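Re: [Altham-kitchen] Bags tied with wire, keep or throw out?
January 2022

I did the snack table last night and got as far as the bags. The pink one is the kind I mean, knotted in the middle with a wire tie on it.

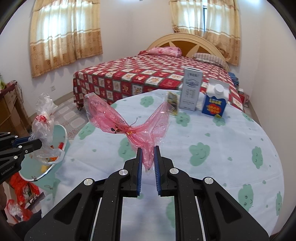 Miyuki Kikuchi wrote:
> Please don't cut the knots off. I save the bags for the bread
> and if the top is cut they come out too short. The ties go in
> the jar next to the toaster. If a tie has lost its coating,
> throw it out, it rusts and marks the shelf.
> Also, can we agree on where the cartons go? Last April we had
> 4 of them open at once.

Fine by me on the knots. I work them loose with the handle of a teaspoon – it takes a minute but the film doesn't tear. Thin bags like this one stretch if you pull on the two ends, so start with the tie and then go at the middle.

The jar is full, by the way. I tipped it out and there were 37 ties in it, plus a key that might be for the Brolter cupboard. The key is on the hook now. I'd keep a dozen ties and let the rest go.

On the cartons, I'd say one open at a time, with the date written on the cap in marker. Unopened ones go on the low shelf with the tall boxes behind them. I left the carton and the tall box on the table for now, at the side, so whoever is in next can put them where we decide.

The tablecloth with the green clouds stays on until the weekend. It has creases from being folded, and I don't plan to iron it. The spare is in the Parri bag under the sink.

Does anyone still want the bigger bags? There are 55 in the drawer and it won't close.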